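Equipment Planning Coordinator, Assistive Robotics
Arsenault Supported Living, Sidham
Fixed term, 14 months, full time or 0.8

Arsenault runs supported accommodation for adults with disability and for people coming home after a hospital stay. We have set aside money to buy mobile robots with two arms for housekeeping work in residents' bedrooms, and we need a person to plan the purchase properly before any of that money is spent.

The position sits in the property and equipment team at our Sidham office. It reports to the operations manager and has no direct staff. You will spend a fair part of each week on the floor with support workers and the rest on costings, supplier questions and paperwork.

What the job covers

We are comparing 2 suppliers, Kostico and Skovar. Both have given us quotes, but the quotes are laid out so differently that we can't put them side by side. One folds service visits into the lease and the other charges for each call-out. Neither says clearly who pays for replacement gripper fingers or what happens to the price if we want a second charging dock. Your first job will be to get both onto the same sheet, over the same term, with the same assumptions about hours of use.

After that you will write the trial plan. We want the trial to be built on ordinary bedroom work: picking clothing up off the floor and away from the side of the bed, sorting it, dealing with small waste boxes, and bringing linen to a worker who is making the bed. Much of this happens low down and in tight spots. Soft things hang and trail when they are lifted, and a garment held by one end can easily touch something it shouldn't. 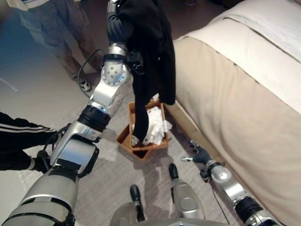
Infection control has to be in the budget from the start. Used tissues, dressings and soiled linen are part of the work in our houses, and a gripper that can't be wiped down between tasks is no use to us at any price. You will need to find out what covers or gloves each supplier allows, how often they must be changed, which cleaning products void the warranty, and how long a unit is out of service while it is being cleaned. Put a dollar figure on each of those. If a supplier won't give one, write that down too.

You will also be responsible for:

keeping the equipment register and the replacement schedule up to date, including hoists and beds
measuring rooms, doorways and the clearance beside beds, and noting the floor covering in each room
working out where units will charge and be stored, and what electrical work that needs
costing staff training and the backfill shifts to cover it
budgeting for supervision, as we will not run a unit in a resident's room without a trained worker present
preparing a consent process with the resident services team
drafting the business case, with a lease option, a purchase option and an option to buy nothing

That last option is a real one. If the numbers don't stack up we would like to know before we sign.

What we are looking for

Experience in procurement, asset planning or equipment budgeting, in health, aged care, disability or a similar setting. You should be comfortable building a whole-of-life cost model in a spreadsheet and explaining it to people who don't use spreadsheets. Some time spent in direct care or housekeeping would help a great deal, as would experience with contracts for serviced equipment. You don't need an engineering degree and you don't need to have worked with robots.

You will need a current driver's licence, as the houses are spread out and public transport doesn't reach all of them. A police check and a disability worker screening check are required before you start, and we pay for both.

Conditions

Salary is set by our enterprise agreement and depends on experience. The range is in the position description. Superannuation and salary packaging are on top. There is a yearly training allowance of $1,000, which can go towards procurement or contract management courses. Hours are flexible outside supplier demonstrations and site visits. You can work from home part of the week once you have got to know the houses.

The business case is due in March, so it can be considered with the rest of the capital program.

How to apply

Send a resume and a letter of no more than 3 pages to the recruitment inbox listed on our careers page. In the letter, tell us about one piece of equipment you planned or bought, what it was expected to cost, and what it ended up costing. Please also give the contact details of a referee who saw that work.

Applications close Jun 7, 2026. Interviews will be held at the Sidham office and include a short costing exercise. Let us know if you need any adjustments for the interview or the exercise and we will arrange them. People with disability and people who have used supported accommodation are encouraged to apply.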